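Why do different sources give different distances for the same star?

Hoi-yan Wei
14 Jan 2023

I got a pair of binoculars for the holidays and I have been out on the back steps every clear night since! Betelgeuse is my favorite so far (that color!!) and I went looking for how far away it is. My sky app, Prilileo, says 529 light-years. The library book I'm reading says 540. A poster at the planetarium in Plustholm had something bigger than either, though I didn't write it down.

How can there be more than one answer? It's one of the brightest stars up there. I'd have thought the famous ones were all measured to the mile by now. And how does anyone measure it in the first place, when you obviously can't send anything there? I'm not a math person but I'm happy to read something long if it's in plain words.

18 comments

Iñaki Cordero

Oh, you've picked a great one to ask about. Betelgeuse is famous for exactly this problem.

Start with your thumb. Hold it out at arm's length, close your left eye, then swap eyes. The thumb jumps sideways against the wall behind it. Bring it closer to your nose and it jumps more. If you knew the gap between your eyes and the size of the jump, you could work out how far away the thumb is without touching it. That's parallax, and it's the bottom rung of nearly every distance in astronomy. 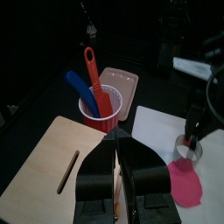 For stars, the gap between your eyes is way too small, so we use the Earth's orbit. Take a position tonight, take another six months later when we're on the other side of the Sun, and see whether the star has shifted against the much more distant ones behind it. (In practice you take lots of positions over several years, partly so you can separate the back-and-forth wobble from the star's own drift through space. And Betelgeuse is lost in the Sun's glare in June, so a ground telescope has to work around that too.)

The wobble is tiny. A star 540 light-years off shifts by six thousandths of an arcsecond, and an arcsecond is already one 3600th of a degree! So a really small mistake in the angle turns into a lot of light-years.

Now the fun part. You'd think a bright star would be easy, but Betelgeuse is a huge red supergiant, so big that its disk on the sky is several times wider than the wobble you're trying to measure. It also has enormous bubbling patches on it, some brighter than others, and they change. So the "center" of the light wanders around by itself. Imagine doing the thumb trick with a beach ball that keeps changing its paint. Gaia, the spacecraft that has done this so beautifully for over a billion fainter stars, isn't much help here, as Betelgeuse is too bright for it.

So people combine older satellite data, radio observations and models of the star itself, and the answers come out anywhere from about 500 to 700 light-years. Your two numbers are practically twins. Look for the plus-or-minus next to the figure, and if there isn't one, imagine one.
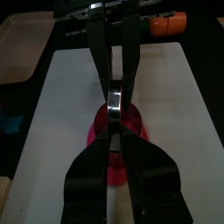

A narrow metallic strip held between two grippers.

If you want a star with a really solid distance, swing over to Sirius. It's 8.6 light-years and every book will agree with you. I love looking at the two of them on the same night.

Edit: fixed a typo in the arcsecond bit, thanks Pirzada.

41 votes, 4 comments

Stilton

Apps copy from catalogs and the catalogs get updated. Check the app settings, mine had a page that said where the numbers came from. Also some books give parsecs, so multiply by 3.26 if it looks way too small.

Betelgeuse is cool but try the Orion Nebula with those binoculars!! Go straight down from the belt to the sword, it's the fuzzy bit in the middle. Blew my mind the first time.

2 votes

Hoi-yan Wei

The beach ball did it for me, thank you both! I did the thumb thing at the dinner table and now my whole family is winking at each other. Found the nebula too. It's faint but it's definitely fuzzy. Sirius next!

5 votes

Shared 12 times

Related
Can I see Jupiter's moons with 10x50 binoculars?
What is the difference between a parsec and a light-year?
Why do stars twinkle more near the horizon?
Is Betelgeuse going to explode soon?
How do I keep my eyes adapted to the dark when using an app?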